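工作笔记，Tadareo 工作室，二楼
2021年10月4日
记录人：Emese Vass

先写给早班的同事：右边架子上的两只 Gurkar 铝带话筒请不要动，也不要对着它们吹气试音。一只已经打开，铝带露在外面。另一只是好的，我用它做对照。调音台第三路的幻象供电我关掉了，推子旁边贴了纸条，在我写“完成”以前请不要打开。

事情从九月开始。Pliltport 的录音棚送来一对 Gurkar，他们平常用来录弦乐，有时候也录铜管。送修单上只写了一句：“左边的声音闷，而且旧。”我的中文老师以前告诉我，“旧”不能用来形容声音，可是在送修单上我已经看见过很多次，我也明白他们的意思。高频少，中间有一点像从盒子里出来的声音，轻的音尾很快就没有了。

下面为了方便，坏的叫甲，好的叫乙。两只的外壳编号是连着的，变压器都是 Sengar 的，同一种型号，引线的颜色也一样。我在我们的旧档案里没有找到甲的修理记录，但是甲底部的螺丝有被拧过的痕迹，螺丝口已经有一点圆了。乙的螺丝很干净。所以我猜甲以前在别的地方开过，只是猜。

上午的测量

还是老方法：小音箱放在长桌的一头，话筒放在另外一头，中间的地毯卷起来的部分要推平，不然每次结果都不同。先放乙，量三遍，再放甲，量三遍，最后再放乙一遍，看看房间和音箱有没有变化。最后一遍的乙和前三遍几乎重合，所以今天的条件我觉得可以相信。

两条曲线我在 1000 Hz 对齐。对齐以后，甲在 700 Hz 有一个小的包，不高，可是很清楚，三遍都在同一个地方。从 3000 Hz 往上，甲慢慢低下去，越往上和乙的差别越大。低频这一边，甲反而比乙多一点点，但是低频我不太敢说，因为楼下的门一直在开和关，房间本身在低频也不老实。（“不老实”是同事教我的说法，我喜欢用。）

不对齐的时候，甲的整体输出比乙低。低得不多，录音师也许会以为是自己推子没有推到位置。

然后我把两只都转过去，量背面。好的铝带话筒正面和背面应该差不多，只是相位反过来。乙是这样。甲的背面比正面还要亮一点，3000 Hz 以上的下降没有那么早。这个结果让我停了一会儿。如果只是铝带松了，或者变压器有问题，正面和背面应该一起变差。正反面不一样，说明有什么东西在一面挡着，或者铝带没有在磁隙的中间，向前或者向后偏了。

我把两种可能性写在黑板上，然后去喝茶。

关于变压器

喝茶以后先查变压器，因为它最容易排除，不用碰铝带。我把甲的铝带引线焊开，用小信号从 Sengar 的初级那边送进去，看次级出来的样子。乙我不想焊开，用的是备件柜里同型号的一只变压器做比较。两只的曲线很接近，在 700 Hz 的地方完全是平的，没有包。所以包不是变压器来的。

顺便写一个提醒：绝对不要用普通万用表的电阻档直接量铝带。万用表送出的电流对铝带来说可能太大，铝带会动，严重的时候会拉长。去年我们有一只就是这样坏的，责任是我的，那时候我以为只碰一下没有关系。先把引线断开，再量变压器；铝带本身用我们自己做的小电流夹具量，夹具在灰色抽屉的后面。

还有一个经常有人问我的问题：幻象供电会不会烧坏铝带？我的回答是，线是好的，变压器接得对，一般没有事情。可是如果话筒线里面有一根短路，或者经过接线盘的时候插头有一瞬间只碰到一边，那么就会有电流冲到变压器，铝带会被猛地推一下。所以我还是关掉。Pliltport 的棚里有一块很旧的接线盘，我想在修理报告里写一句，请他们检查，但是要写得客气。

打开甲

下午光线好，我把甲的外网拿下来。外网里面有一层丝布，防风用的，正面背面各一片。背面那一片还是原来的，织得很疏，对着灯能看见灯丝。正面那一片颜色相近，但是织得明显更密，而且四周用的胶是发黄的硬胶，和背面不一样。有人换过它。

这大概可以解释正面高频为什么少。密的布有更大的声阻，高频通过的时候损失多，背面没有这个问题，所以背面亮。我把正面的布先不撕，用镊子把一角抬起来，在布和网的中间看见很细的一层灰，像毛毡一样。灰也会加重这个问题。

至于那个 700 Hz 的包，我一开始以为也是布的原因，后来觉得不对。布增加的是阻尼，不应该出来一个包。我用手指很轻地敲外壳，甲有一个短的“咚”，乙没有。外壳和磁体架之间本来应该有一圈橡胶，甲的橡胶已经硬得像木头，有一边和外壳完全脱开了。所以外壳和架子之间有空隙，自己会响。把一小块蓝色的软泥临时塞在空隙里，装回去再量，包小了一半以上。还没有完全消失，但是方向对了。

我必须承认，如果上午没有做对齐的图，只靠耳朵听，我会先去换铝带。换铝带是一件大事，换了以后包还会在，那时候我会怀疑是自己装得不好，然后再换一次。 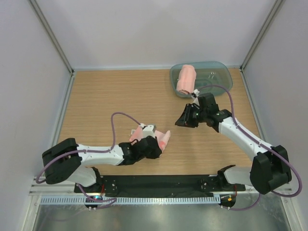
铝带本身的情况比我想的好。在放大镜下面看，波纹还很整齐，没有裂口，靠近下面夹子的地方有两个小的黑点，应该是磁隙里吸进来的铁粉。铁粉是铝带话筒最讨厌的东西，它来了就不愿意走，会卡在铝带的边和磁极之间，声音大的时候有一点沙沙响。我用胶泥搓成尖的形状，一点一点粘出来，每粘一次换一个干净的尖。粘的时候不能碰到铝带，手腕要靠在桌子上，呼吸要向旁边。拆下来的螺丝、夹片和旧橡胶我现在都放在纸杯里，纸杯太轻，昨天倒过一次，所以想换成半透明的塑料盒，像照片里桌面最右边、靠近背板的那个蓝绿色的盒子，圆角，边上厚一点，透过盒底还能隐约看见木头的颜色。底透光，里面有没有小零件，拿起来从下面看也能看出来。如果有同事要去买东西，请帮我带两个，比那个小的也行，但是不要深色的。

铝带的位置，我用薄纸条量两边的空隙。左右是平均的，前后看起来略微偏背面，偏得很少，我不能肯定是原来就这样，还是后来变的。乙没有打开，所以没有可以比较的对象。我想先不动它。铝带每动一次就多一次危险，而且现在看，布和橡胶已经能解释大部分的差别。

铝带的松紧我用低频扫描看。把一个小喇叭（8 欧姆的那只，盒子上写着“慢慢来”的）放在很近的地方，从很低的频率慢慢往上走，用侧光看铝带什么时候摆动最大。甲的铝带在它应该在的地方共振，摆动左右平均，没有扭。如果铝带被拉长了，共振会更低，中间会往下垂，用侧光一看就知道。所以铝带保留，不换。我很高兴，也省掉了切铝箔的一天。

丝布

现在最难的是布。原来的丝布买不到一样的，我手里有三种可以选择：

一是备件柜里剩下的一小卷，标签掉了，看起来和背面的很像，但是颜色偏黄。
二是裁缝店买的薄纱，很便宜，织得均匀，可惜是化纤，有静电，会吸灰。
三是筛面粉用的丝绢，同事从家里拿来的，织得也很疏，手感最硬。

我做了一个简单的比较：把布绷在一个木圈上，放在乙的前面，不碰到外网，量有布和没有布的差别。没有标签的那一卷，差别最小，3000 Hz 以上只低了一点点，曲线很平滑。薄纱也很好，只是我不想用它，理由上面写了。丝绢在更高的地方有一些小的起伏，我不知道是布的问题还是木圈没有绷紧，重新绷了一次，起伏的位置变了，所以应该是木圈的问题。但是时间不够，没有量第三次。

为了比较，我也想把甲正面拆下来的那一片密布量一下。拆的时候硬胶碎了，布的一角破了，不过中间的部分还可以用。结果很明显，它自己一片就能造成甲和乙之间高频差别的大部分。剩下的部分我觉得是灰。灰不好量，我也不打算量。

决定用没有标签的那一卷。正面和背面一起换，这样两面对称，背面的旧布放进小袋子还给客户。剪布的时候要注意方向，经线和外网的长边平行，不要斜着剪，斜的布干了以后会皱。胶用水性的，只点在边上，点好以后放一夜再装。不要用快干胶！快干胶的气会在金属上留下白色的雾，而且我不相信它对铝带没有坏处。

橡胶圈

原来的橡胶圈是一整圈，截面是方的。我们没有一样的。我试了两种替代：软的硅胶条和旧自行车内胎剪出来的条。硅胶条太滑，拧紧以后会慢慢跑出来。内胎条厚度正好，摩擦也够，敲外壳的“咚”没有了。可是内胎有味道，而且我不清楚里面的硫会不会让银色的零件变黑。所以内胎只是今天试验用，正式的我要去问卖密封件的店，能不能按照尺寸切一圈。

装上内胎条，没有装布，量了一遍。700 Hz 的包没有了。我又把内胎条拿掉，包回来；再装上，包又没有。做到这里我就放心了，原因找到了。图存在公共的文件夹里，文件名按照老规矩。

没有布的时候甲比乙亮，这是正常的，先不要根据这张图下判断。

听的部分

曲线以外还是要听。下班以前，同事帮我拉了一会儿大提琴，甲和乙放在一起，尽量靠近，增益各自调到一样响。甲只有内胎条和临时绷上的新布，外网用胶带固定，样子很难看。我闭着眼睛听，让同事换，也不告诉我哪一只。低音弦上我分不出来。高音弦上甲有一点点更“干”，这个词不准确，意思是弓毛的声音比较靠前。也可能是因为位置，两只话筒不可能在同一个地方，往旁边移一个手掌的距离就有这样的差别。明天把左右交换再听。

同事觉得甲现在比乙好听。我说我们的目的是两只一样，她说那就把乙也弄成甲这样。这个意见我先记下来，不过乙没有毛病，客户也没有要求。

底噪方面，话筒放大器开得很大的时候，甲有很轻的交流哼声，转动话筒的时候哼声会变大变小，说明是变压器从空气里收到的磁场。乙也有，程度相同。我们的台灯的电源就在旁边，把台灯拿远，哼声就小得多。所以在报告里不写成故障，只写一句建议：不要靠近电源。

费用和材料

铝带不换，报价就要改低。九月的时候办公室按照换铝带的价格报给 Pliltport，现在应该把那一项划掉，加上两片丝布、橡胶圈和清洁磁隙的工时。我不管价格，但是请办公室的同事在寄出以前先问我，不要照旧的单子开票。

需要买的：水性胶一小瓶，密封圈（尺寸我写在黑板的右下角），胶泥一包，半透明的小盒子两个，镊子的保护套。那把钛镊子又不见了，没有磁性的只有这一把，拿走的人请放回来，用钢镊子靠近磁隙会被吸进去，铝带就完了。

还没有解决的

一、铝带前后偏的那一点点要不要管。装好布以后再量正反面，如果正反面的差别和乙差不多，就不动它。
二、丝绢的第三次测量。和这次修理没有关系，但是那卷没有标签的布用完以后我们总要有别的选择。
三、上一次是谁开过甲。我想问 Pliltport，又怕他们觉得我在怪他们。也许在电话里问比写信好，可我在电话里说中文会紧张，容易把“四”和“十”说混。请别的同事打也可以，问题只有一个：正面的布是什么时候换的。
四、甲的底部螺丝，要不要换新的。旧的还能用，但是下一个开它的人会生气。我倾向于换，只要找到同样的牙距。

明天的顺序：先看胶干了没有，装布，装外网，然后量甲、乙、甲，每只正面和背面。下午交换位置听。如果橡胶圈还没有到，就保留内胎条继续听，但是不能这样寄出去，我会在外壳上挂一个红色的牌子。

又：乙的盒子里有一包干燥剂，已经破了，小颗粒在海绵的缝里。我用吸尘器吸了盒子，话筒当然先拿出来放在另外一个房间。甲的盒子也检查了，没有。磁隙里那两个黑点不是干燥剂，我用小磁铁试过粘下来的东西，它们是跟着磁铁走的。

吸尘器用完放回楼梯下面了，袋子快满了。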